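# The Tablecloth Racket

The linen people would like you to own more linen. I have been covering home goods long enough to recognize the push when it comes, and this spring it is the tablecloth, which we are told is "back." Back from where? My aunt never put hers away.

The claim goes like this. A cloth on the table makes a meal slower, quieter and better. Braltus, which sells a washed cotton throw for the dining table at a price I had to read twice, says a covered table "changes the way a household eats." I asked the company how it knew. A spokesman sent me a survey of 214 customers, every one of whom had already bought the throw. Most of them liked it. People who have spent that kind of money usually do.
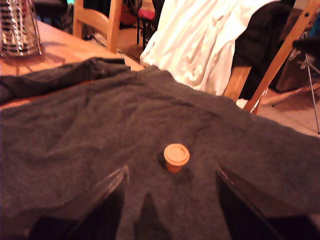
Torbjørn Holmgren ran the upholstery workshop in Murcombe for most of his working life and has no patience for any of this. "Cloth is cloth," he told me. "It keeps crumbs off the wood and it muffles the plates. After that you're paying for the label." He concedes one point to the sellers: a heavy weave does lie better than a thin one, and it will hide a scratched top for years. An old blanket will do the same, and you probably have one.

Then there is the business of wrinkles. Ten years ago the catalogs were selling us starch and a special board. Now the creases are the whole idea, and Hunt, the mail-order house, charges extra for fabric that has been rumpled at the mill. Its "lived-in" line comes in 4 colors, all of them some version of mud. I washed one of my own plain cloths, left it in the dryer overnight and put it beside theirs. Three dinner guests couldn't pick the expensive one. The fourth picked mine.

I'm less sure about the noise. Rimantas Jankauskaitė, who owns a cafe in Grakthorpe, covered half his tables last September and left the rest bare. He says the covered side is calmer. He also says it's the side by the window, where the older customers have always sat, so I don't know what that proves and neither does he. His laundry bill went up by $70 a month. He has kept the cloths anyway, mostly for the mugs, which used to clatter.

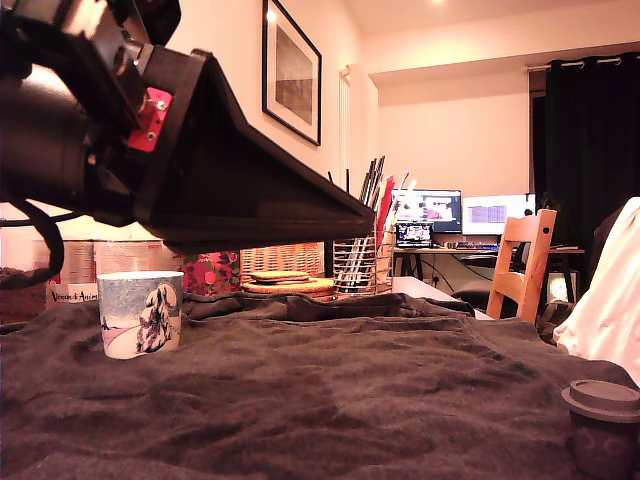 ## What to buy, if you must

Measure the table first. The standard advice is to let the cloth hang eight inches or more on each side, but that advice comes from people who sell by the yard. Six is plenty, and it stays out of your lap.

Skip anything that says dry clean only. Skip the stain guard too, at least until a seller will tell you how many washes it lasts. Dark colors forgive coffee but show flour and cat hair.

Holmgren buys his at estate sales, still folded, and cuts the bad ones up for rags.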